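Wood Cutting Boards on Stone Countertops: Care Notes
Tilcombe Kitchen Notes, July 2021

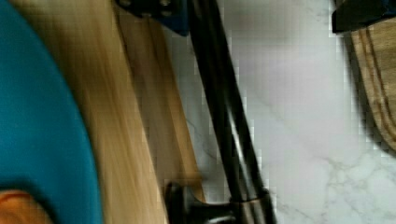 How often should a wood cutting board be oiled?
Once a month for a board in daily use, and again whenever water stops beading on the surface. Use food-grade mineral oil. Olive and other cooking oils turn rancid in the grain.

Washing
Hand wash with dish soap and warm water. Wash both faces even if one was used; wetting a single face makes the board cup. Do not soak. Do not put it in the dishwasher.

Drying
Towel off, then stand the board on its long edge with air on both sides. A board dried flat on marble holds moisture underneath and can leave a dull ring on the stone.

Oiling
Apply 2 coats to a dry board. Wipe with the grain, leave overnight, buff off the excess. Coat the end grain and the inside of any juice groove, where knife strokes never reach but liquid collects. Keep the oiled board off unsealed marble until the surface no longer marks a paper towel.

Light and dark boards
Pale wood shows beet, turmeric and berry stains sooner. Dark wood such as walnut hides them, so check it by smell. With two boards, keep one for onion and garlic and the other for bread and fruit.

Acid on marble
Lemon, vinegar and tomato etch marble, sealed or not. Empty a full groove into the sink before moving the board. Wipe spills at once with plain water.

Flattening
Sand minor cupping with 80 grit, finish with 220, then oil again. A board that still rocks after sanding should be replaced.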